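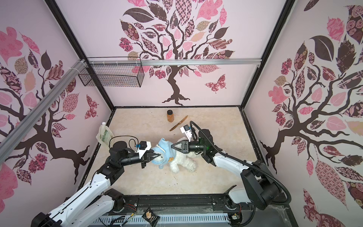
2 min read

I'm not convinced a stuffed dog needs a hoodie. Razia Mughal swears by them – she says the light blue one makes the toy look finished. To me it's one more thing to wash, and the duck patch will be the first to go.

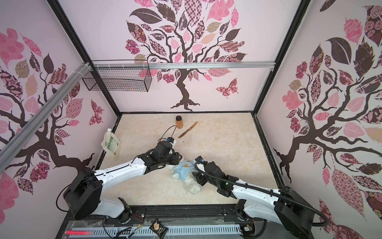

The pantry stuff is another matter. Six months of sorting jars and pouches, and I still doubt any system lasts past May. A jar goes wherever there's room.

Recent posts
Is the Korham kettle worth it?
My 1973 Ulton mixer
Flandunham flea market, again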